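Puditz bench, the cable fault – gallery

Posted May 27, 2023 by Yanling Wan

Quick page, more words than pictures, sorry, the long write up is with Gurura and will go up when they've finished with it. Short version: cell stopped 3 times in one shift, all on the plug routine, and on the last one the arm pulled back with a cable still snagged under the gripper. No one hurt. One connector bent, one very loud bang, one supervisor (me) off her lunch.

Background for anyone from the Buthelezi side. Cell picks up a USB type lead near the plug end, carries it over the table, offers it to the socket. Had been running since August with hardly a murmur. Stop came at cycle 3808. Log says "grip lost", which was wrong, grip was fine. What it felt was drag from slack cable and it called that a dropped part. Then it did what it does for a dropped part, backed off at full retract speed.

Should have backed off slow. That's the fault, really. Slow retract was set in the old recipe and didn't get carried over when we moved to the Ruvix controller. My name on the checklist so I'll own that one.
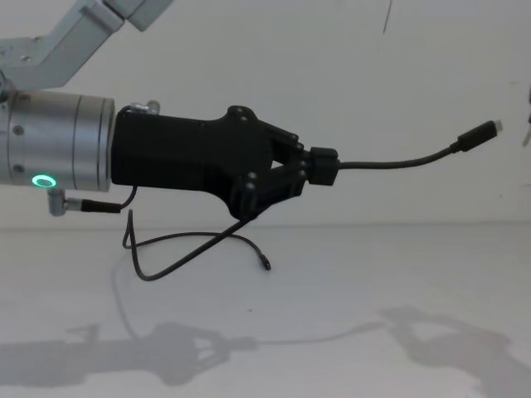

Slack is the thing to watch. The fingers close on the boot behind the plug and everything past that point is only held up by its own stiffness, so the plug end never sits quite where the program thinks. Then you have the loose stuff hanging below the gripper, loops and all. Anything dangling there can hook on the fixture or on the arm's own wrist lead, and the wrist lead is the one you dont want pulled. Green ring on the wrist tells you nothing about any of this btw. People keep asking.

What we've changed so far:

Retract speed after any grip alarm capped at 40 mm/s. Tested with a sacrificial lead, stops before it gets tight.

Wrist lead to be clipped back along the arm. Clips ordered, not here yet. Until then no unattended running, and I mean over breaks as well.

Max free length below the gripper is 78 mm, measured with the rule and not by eye. Longer than that, tie it up or bin it.

"Grip lost" no longer restarts from the pendant on its own. Someone has to walk over and look, gate open, drives off, before they press anything.

Still not happy about: the alarm text. Gurura say they can split it into two messages, one for drag and one for a proper drop, but no date. If you get one meanwhile treat it as a snag. Hands out until the drives are off, even if it looks like its just sitting there.

Near misses to me please, on paper or by email, even the silly ones. The second stop was waved through as a glitch and we lost a whole afternoon's warning becuase of it.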